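私たちについて

Oltton(オルトン)は、小売店の棚まわりの自動化を検証する会社です。ロボットは製造も販売もしていません。導入を考えているお店から依頼を受け、メーカーの言い分を棚の前で確かめて報告書にします。社員は11名。半数以上が、スーパーやドラッグストアの売場に立っていた人間です。

代表のErhan Polatは以前、搬送機器の営業をしていました。展示会で何度も拍手をもらった機械が、納品先の倉庫で布をかぶっているのを見て、売る側を離れたといいます。そういう者が始めた会社ですから、このページにも「未来の売場」といった言葉は出てきません。

公開見学会のこと

当社の仕事を一番わかっていただけるのは、年に2回の公開見学会だと思います。直近の回は5月に開き、小売業の方を中心に106名が来場されました。棚に菓子と飲料を並べ、2本指のグリッパーをつけたロボットアームを使って、商品を扱う作業を見ていただく会です。
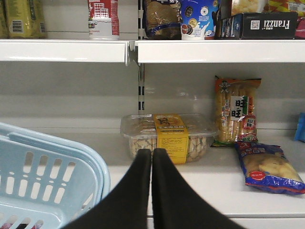 公開見学会より。透明な容器入りのビスケットとグリッパーの指先。右は旺旺の米菓の袋。

見学会では、音楽も司会の口上もなしにしています。うまくいかなかった動作をやり直すときは、やり直しますと声に出して伝えます。編集した動画も流しません。地味だ、途中で眠くなった、というアンケートの声は毎回いただきますが、眠くなるような時間も含めて作業の速さですので、そのままにしてあります。

菓子の棚で私たちが気にするのは、隣の商品です。箱形の容器なら指を当てる面がはっきりしています。ところがそのすぐ横に袋物が立てかけてあったり、平たく寝ていたりする。売場ではごく普通のことなのに、メーカーのデモではたいてい間隔が広く取ってあります。間隔を広げれば陳列量は減り、お店の売上に響きます。その分を誰が負担するのか、見積書に書いてあったためしがありません。

もうひとつ、透明な容器です。人間には何でもない商品ですが、照明の映り込みや中身の透け方で見え方が変わります。「透明物対応」とカタログにある機種でも、どの照明の下で、どんな形の容器を、何回試した結果なのかを必ず尋ねています。答えが返ってこなければ、報告書には「未確認」と書きます。

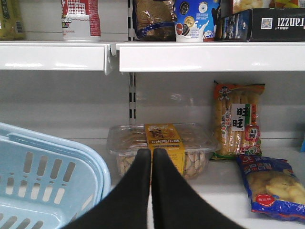 飲料の棚で聞かれること

飲料は菓子より簡単だろう、とよく言われます。形がそろっていて、硬くて、立っている。たしかに一本だけ置くならそのとおりでしょう。売場の飲料は肩を寄せ合っています。前の一本を取ったときに後ろの列がどうなるか、ラベルが横を向いた一本を同じ商品として扱えるか。このあたりから話が急に怪しくなります。
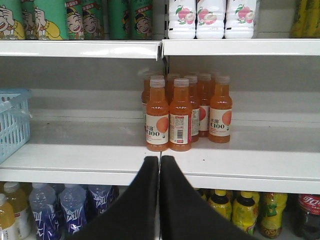 オレンジ色の飲料「C100」の小さなボトルがかたまって並ぶ段。上下の段にも飲料が入っている。

見学会でいちばん多い質問は「それで、人は何人減らせますか」です。減らせるとお答えしたことは、まだ一度もありません。品出しの担当者は、棚に手を伸ばしながら期限を見て、値札のずれを直し、お客様に豆腐の場所を聞かれて案内しています。アームが受け持つのはそのうちの一部分です。残りをどうするか決めないまま台数だけ決めようとするご相談には、契約の前に一度お引き取りいただくこともあります。

もちろん、役に立つ場面がないとは考えていません。夜間の決まった棚、決まった商品に絞れば、検討に値する機種は出てきました。ただ「検討に値する」と「買ったほうがよい」の間はかなり開いていて、当社の仕事はほとんどその間にあります。

検証の進め方

依頼を受けると、まず棚を組み、お店で実際に売っている商品を買ってきて並べます。標準の検証では、ひとつの機種につき670回の動作を記録します。途中でメーカーの技術者が調整を入れた場合は、時刻と内容を残し、調整前の記録も消しません。ここを嫌がるメーカーはあります。
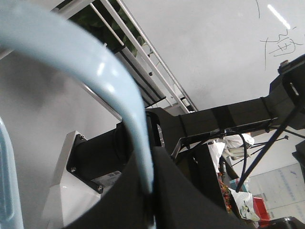
アームそのものの性能より、周りの段取りに時間を取られることも珍しくありません。配線をどう逃がすか、買い物かごを持った人がどこを通るか、止まったときに誰が何分で駆けつけるのか。カタログの動作時間にこうした手間は入っていませんが、店長の一日には入っています。報告書では、動作の記録と同じだけの紙幅を段取りに割いています。

費用はすべて依頼主であるお店からいただきます。メーカーからの協賛金、紹介料、機材の無償提供は受けません。見学会の会場費も自社で負担しています。それでも、私たちの判定をうのみにはしないでください。記録の原本はご希望があれば来社のうえでご覧いただけますし、読み方がおかしいというご指摘で判定を改めたこともあります。

次回の見学会の日程は未定です。決まりしだいお知らせ欄に掲載します。

会社概要
社名 Oltton
代表 Erhan Polat
従業員 11名
事業内容 小売店向け自動化機器の検証、報告書の作成、公開見学会の開催
最終更新 2025年12月30日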